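Forum > Mobile manipulation > Safety and good practice

Protecting appliances during laundry unload trials: what do you write down?

fusuga
We run unload trials on a front-loading dryer in a furnished test flat. Arm on a mobile base, two-finger gripper, one open bin in front of the machine. The task is drum to bin, then a check that the drum is empty. I have been asked to turn our habits into a written procedure before the Windmont site starts the same trials in October, and I would like to see what other groups have as rules and what they have as custom.

Current draft:

1. Dryer door fully open before the arm is enabled. A person opens it.
2. Bubble wrap on the front lip of the drum opening, taped. Replace when the bubbles on the lower curve have gone flat.
3. Bin on its stand, opening clear of the door swing.
4. Cycle finished and drum at room temperature. The dryer is not to be started with a robot in the room.
5. Speed limit of 200 mm/s at the wrist whenever any part of the gripper is past the lip.
6. Operator has the stop in hand. Not on the counter, not on a lanyard behind them.
7. Items left on the door are logged as a miss, then removed by hand with the arm disabled.

Rule 2 is the one I expect to argue about. Rule 5 was set by feel and I would like a better basis for it.

4 replies quoted this post

avdb_controls
I would drop rule 2 or restrict it to commissioning. The wrap changes the geometry at the exact place where you have contact. Your lip is now thicker and softer than any lip in a real home, and it is reflective, so depth returns off it are poor. If the policy learns that touching the lip is cheap, you have trained in the fault you were guarding against.

Rule 5 is fine as a number but it should be a force limit first and a speed limit second. Speed alone says nothing about a slow press against the door ring, and the door ring on most of these machines is plastic.

b.krajewska
Disagree with avdb on the wrap. We ran without it at Prutik and replaced 2 front panels in the first month. The dents were not from the gripper. They came from the forearm, which drops when the wrist reaches for something at the back of the drum. Nothing in the wrist force reading showed it.

On the depth argument: bare enamel and glass are no better. If your perception fails on bubble wrap it will fail on the porthole too.

What I would add to rule 2 is a limit on tape. Tape on the outer face only, none on the inside of the lip. Loose ends catch on knitwear and then you are logging snags that belong to the tape.

avdb_controls
Forearm contact is a planning problem. Put the lip in the collision model with a margin and it goes away.

b.krajewska
We had it in the model. The base had shifted on the floor mat by a few millimeters between localization and reach. The model was right about a dryer that was slightly somewhere else.

Which brings up a missing item. The draft says nothing about mats. Either remove them, or fix them and state that the wheels stay off.

fusuga
Agreed on mats, adding it as rule 8. We have a gray one on the tile, and the base parks differently depending on who sets up.

On force: we do have a limit, it is in the controller config and not in the procedure. I will move it into the text so that the person at the stop knows what it is.

gmatos
Question about rule 7. Why is an item on the door a miss? We count it as a partial. A sleeve or trouser leg hanging over the lower edge of the door happens in normal unloading when a person does it, and the arm can usually pick it from there more easily than from inside the drum. If you end the trial and clear it by hand you lose a good recovery case.

fusuga
Because the door moves. A heavy item pulled off the door swings it toward the arm, and we have no door angle sensing. I could accept a partial if the door were held open.

gmatos
Then make the rule about the door. "Door held at full travel by a stay or wedge; if not held, items on the door are cleared by hand." The scoring belongs in a separate document. Mixing scoring and safety in one list is how people end up skipping safety steps to keep a score.

lfurtuna
Seconding the split. At Mamani the procedure is one page, safety only, and the trial protocol refers to it by revision. When the protocol changes every week the safety page does not have to be signed again.

Two further points from our page:

Small items. Socks and gloves in a dark bin are hard to see. Our operators were reaching in to confirm the count while the arm was live. We wrote "no hands in the bin while enabled" and moved the count to the end of the run, out of the robot's area.

Dark loads. We require at least one mixed load in every batch of 8. Before that everyone was loading black clothes because that was the hard case, and then the annotators could not tell one garment from the next.

avdb_controls
No objection to the split or to the bin rule. I still want the wrap question settled by data. Run 200 unloads wrapped and 200 bare with the same policy, log all contact with the front face, compare.

b.krajewska
Fine, provided the bare runs are done on a machine you intend to scrap.

fusuga
We have an older Zeston unit in storage that could take the bare runs. The drum opening is smaller, so it is not a clean comparison, but it would give a contact rate. I will ask on Wednesday.

Revised draft, safety only:

1. Door opened by a person and held at full travel.
2. Front lip wrapped. Tape on the outer face only. State "wrapped" or "bare" in the run log.
3. Bin on stand, clear of door swing. No hands in the bin while enabled.
4. Cycle finished, drum at room temperature. Dryer not started with a robot in the room.
5. Force limit as written in the procedure, 200 mm/s at the wrist inside the lip.
6. Stop in hand.
7. Door not held: items on it are cleared by hand, arm disabled.
8. Mat fixed or removed. Wheels off the mat.

gmatos
Rule 3 should come before rule 1 in order of work. If the bin is set after the door is open, someone is leaning under the door to place it.

fusuga
Swapped. For reference, our layout with the lip wrapped and a dark load part way out:
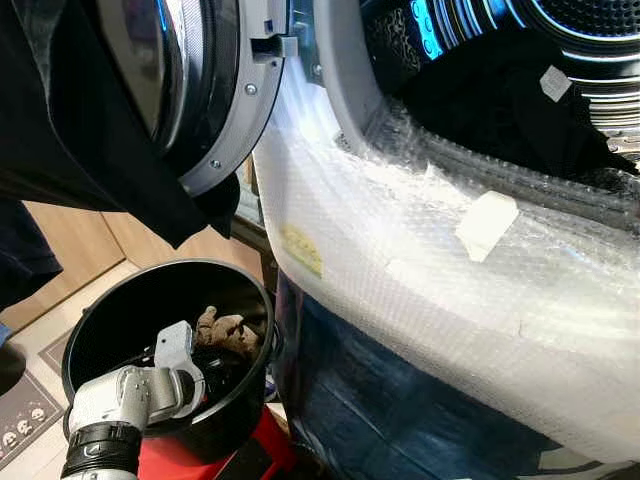
Photo: fusuga / test flat, dryer bay

lfurtuna
You have fabric over the lower part of the door there, so rule 7 applies as now written. I would also add the yellowish tag on the wrap to your tape rule. Anything stuck to the lip should be flat or off.

avdb_controls
The bright patches on the wrap are what I meant about reflections. Log the depth dropouts with the contacts, please.

11 shares | 17 comments

Related threads
Force limits for compliant contact with household doors
Who holds the stop when there are two operators?
Bin height and stand stability for floor-level picks
Separating scoring from safety documents
Glass portholes and depth cameras

Contact the moderators | Posts remain the copyright of their authors | Back to top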